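Gripper Trials FAQ

Updated May 2024. Questions to Delyth Lougher, Dimdale bench. Please read this first, most of what lands in my inbox is already answered below.

What are you comparing?

Two parallel grippers on the same arm. The Kodon with knurled pads and the Humphreys with smooth rubber ones. Same wrist camera, same controller, same table. Only the gripper changes.

Why not suction?

Tried in October. Good on boxes, bad on anything with a curved face or a crown sticking out. May come back to it. Not this round.

Which objects are in the set?

12 small ones. Bare watch cases, pill bottles, keys, a deck of cards, a couple of USB sticks, a tape measure and so on. Full list is on the Bruvbridge share, in the folder called objects_final (not objects_final2, that one is old).

How many tries so far?

1,438 logged across both grippers. The Kodon has more of them, the Humphreys showed up late and then needed a new adapter plate. Don't compare raw totals, use the rates on the second tab.

What counts as a success?

Close, lift, hold for 4 seconds, put down inside the marked square. Anything else is a fail, including "it nearly had it". If the object turns in the grip but stays up, that's a success with a T in the notes column.

Why are the watches run without bands?

The band changes everything. It props the case up at an angle, it drags, and the fingers catch it before they get anywhere near the metal. We wanted a low, slick, hard object with rounded corners and a bare case is that. Band-on runs are planned but as a separate object with its own rows.

Where do the fingers start?

Open, one on each side, clear of the case. For the rounded-rectangle watch we grip across the width, which puts one finger on the crown side. Check the wrist view before you hit go – there should be tabletop showing between each tip and the case. If there isn't, back off and re-center. Don't nudge the watch over by hand, the pose is already saved at that point.

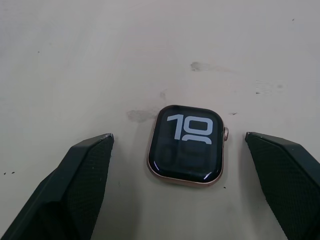
Does the crown get in the way?

Sometimes. With the knurled pads it can sit in the texture and the case rolls a little as it comes up. The rubber pads give more and it mostly doesn't matter. Haven't hurt a crown yet.

What closing force?

Start at the lowest setting for anything with glass. Go up one step at a time, log every step. Do not copy the bottle settings over to the watches. Someone did and we lost an afternoon of data.

The camera loses the object on dark screens. Fix?

Lock the exposure before the run, not during. Auto exposure hunts when the fingers come in becuase they're so dark. If you see glare on the glass, turn the side lamp away from the table and redo the reference shot.

When do the pads get swapped?

Every 900 closes, or sooner if the knurling looks flat on the gripping face. Scuffs at the tip are fine, keep going. Write the swap in the log with the run number.

Can I clean the table?

Dry cloth only. No spray, it changes the friction and then teh whole day is off.

Which one is winning?

Too early. Kodon on bottles and keys, Humphreys on the watches – for now. Cards are bad on both.

Can I bring my own object?

Yes, if it fits between the open fingers and you don't need it back the same day. Put your name on the bag.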